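4.2 Does the wrist view carry enough to place the tool?

Earlier work with hand-held grippers tends to assume that a camera fixed to the tool will see enough of its surroundings to recover its path. We had our doubts. Most published results come from tidy rooms with a table full of distinct objects, and a method that works there may tell us little about a lobby, where much of the view is plain wall and shiny floor. We therefore took the Prornano tool through an entrance lobby and its adjoining room, and ran the recordings through two trackers, Paracha and Visska, with their settings left as supplied.

The set holds 3,602 short clips. We do not claim that it stands for buildings in general – it is one site, and a bright one. Figure 3 gives a view from the tool in the lobby. The gripper body takes up the bottom of the image and moves with the camera, so any feature picked up on it is worse than useless to a tracker. We masked it by hand, once, and used the same mask throughout.

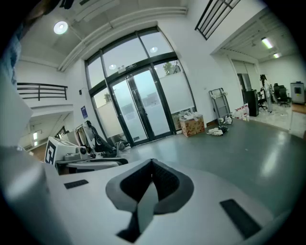 Figure 3. View from the hand-held gripper, facing the arched glass entrance. The polished floor reflects the overhead lighting, and ceiling lights show in the upper panes.

4.3 Reflections and false matches

Reflections were the failure we expected, and we found them. A light mirrored in glass behaves like a point well beyond the glass, and both trackers would hold on to such points for as long as they could. Paracha dropped them sooner, but it also dropped a good many honest ones, and we are not convinced that the trade is worth making. The fiducial marker on the white machine to the left of the doors gave a fixed reference in those clips where it could be read. It cannot vouch for the rest.

It would be easy to report the mean error here and move on. We have chosen not to, as the mean hides the clips in which tracking was lost altogether. A dropped clip has no error to average, and a method that gives up early can look very accurate indeed. Prarkix, the scoring script used in the next section, counts every lost clip as a failure, whatever the cause. We repeated each run 100 times with different random seeds, and the order of the two trackers changed often enough that we would not rank them on this evidence.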